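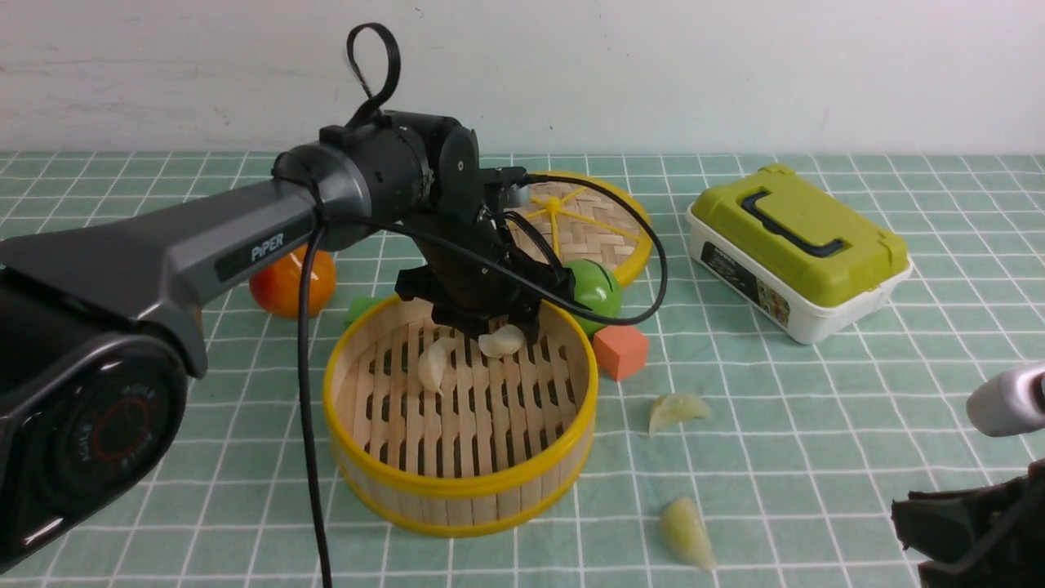
Bamboo steamer on a green check tablecloth

**Can our national office really suspend a student society without a vote?**

Hello all, and sorry in advance, this will be a long one. I'm secretary of the Drunthorpe branch of the Hekiva Society, which some of you will know from other campuses (we're the ones who do the Sunday-best suppers and the reading circles). We've been going at Drunthorpe for donkey's years and we've always been a small branch, but a happy one.

In July, when nearly everybody had gone home for the summer, we had an email from the national office saying our branch was "paused pending review" because our paid membership had dropped below the minimum. They've also taken 54 names off the roll, people who hadn't renewed by the deadline. Quite a few of those say they never got a reminder, and two of them are final years who had been told by last year's president that they were paid up until they graduated.

What I'm trying to find out is whether they can do that without any sort of meeting. I've read our branch rules twice through and there's nothing about pausing, only about closing a branch, and that needs a vote. There's also £2512 sitting in our account which we raised ourselves, mostly from the spring supper, and I'd dearly like to know whose it is now. We have the hall at Vokwood House booked for freshers' fortnight and they want the £200 deposit soon, so I'm in a bit of a tizzy about whether I'm even allowed to pay it.

Any thoughts very gratefully received, especially from anyone who has been through the same thing!

— wren_at_the_window

---

**Rehema Nyaga**

Oh, you poor thing, what a way to spend your summer. I was on the exec of a students' union for a good while and sat through more of these than I care to remember, so let me tell you what I'd do, with the warning that I'm not a solicitor and I haven't seen your paperwork.

First, you need to work out which set of rules you are under, and it may well be more than one. Most national societies have their own constitution, and the branch rules sit underneath it. So when you say there's nothing about pausing in the branch rules, that doesn't settle it. Write to the national office and ask for the full constitution and for the exact clause they relied on. Ask nicely, but do ask in writing, and ask whether there's an appeal and what the deadline is (that last bit matters a lot, as appeal windows can be very short and yours may already be ticking along while people are on holiday).

Second, go and see your students' union. If your branch is affiliated to the union as a society, then that affiliation is a separate thing from your link to the national body. I have known groups lose one and keep the other quite happily, sometimes with a change of name. The union can also tell you about the money. If the account is held through them, the national office very likely can't just help itself. If it's a bank account in the branch's own name, look at what both sets of rules say about funds, and please don't move a penny of it until you've had an answer, however tempting it is!

On the members, I'd ask each of them to dig out a bank statement or a receipt. The two final years should write down what they were told and who told them, while it's fresh. A promise from a past president might not bind anyone, but it does make the national office look rather hasty.

As for the hall, ring them and ask if they'll hold it a little longer. People are usually kinder about this sort of thing than you'd expect. If they won't, ask the union whether it can make the booking in its own name.

Do come back and let us know how you get on.

---

**Charalambos Politis**

Same happened to us at Tsolakis Hall. We appealed, they gave us until the end of autumn term to get the numbers up, and we managed it by having a stall by the library every lunchtime. Get people to rejoin first and argue afterwards is my advice. Don't know about the money, ours was nearly nothing.

---

**teacake_tim**

they can do what they like, it's their name on the door. start your own society, much less bother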